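Search this site Enter keywords

Work and Technology, Unit 7: When the Station Changes
Filed under: Course Handouts > Automation and Jobs
Instructor: Abrehet Nigatu
December 2025

Read this before the seminar. The case is the Herrero catering kitchen in Eststead, which sends out 2350 meals on a normal day and 3000 in the holiday weeks. Management wants arms on the counter where utensils are sorted and trays are set. Most of the planning so far has been done in simulation, on a rendered counter, with the staff from the tray line asked to comment.

1. What the task is

On paper the job is "set out utensils." Araceli Montes, who trained new people on that line, broke it down differently when she was interviewed. You pick up a piece, you feel which end you have, you turn it, you put it down facing the right way, and you are already looking at the next one. New hires take a few shifts to stop looking at their hands. None of this was in the written job description, so none of it was in the first plan.
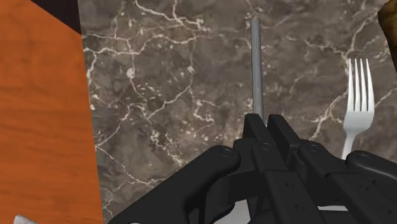 Keep her list in mind for the exercise in section 4. When a firm automates a task, it automates the description of the task. The parts left out of the description still have to be done, and they usually land on whoever is standing closest.

2. Who does what afterward

The Herrero plan moves four people off the line. Two become "cell attendants," one goes to packing, and one post is left unfilled. Attendants clear stops, reload trays and keep the counter in order. The pay grade stays the same. Touran Fallahi, the shift lead, asked for a higher grade on the grounds that attendants answer for the output of the whole cell. That request was still open when the case was written.

Compare the warehouse at Lurkow from Unit 5, where the attendant job was graded up after the first year and turnover dropped. Skenow did the reverse and lost most of its experienced people to other sites.

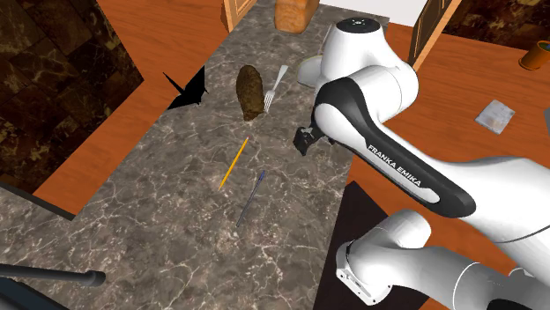 Clutter is the issue attendants raise more than any other. A kitchen counter is shared space, and people put things down on it. Planners tend to draw it bare. The simulated one at least has a pencil and a pen lying on the same marble as the fork, with bread at the far end, and the attendants recognized that right away. Their question was who decides what belongs there. If the arm is meant to cope, the attendant can leave things alone. If it isn't, tidying becomes a duty and should be written down as one, with time allowed for it.

3. Pace

Before: the line sped up and slowed down with the people on it, and they covered for each other. After: the cell has a set rate and the attendant works in the gaps. Uriel Ayala calls this "waiting work" in the reading – you are not busy, but you can't leave. Tiredness from waiting work does not show up in output figures.

4. Exercise

Choose a task you have done for pay. Write it as a manager would, in one sentence. Then write it again as Montes did. Mark the steps that appear only in the second version and say who would do them if the task were automated. One page. Hand it in to Begoñe Escobar.

2656 views 7 comments Share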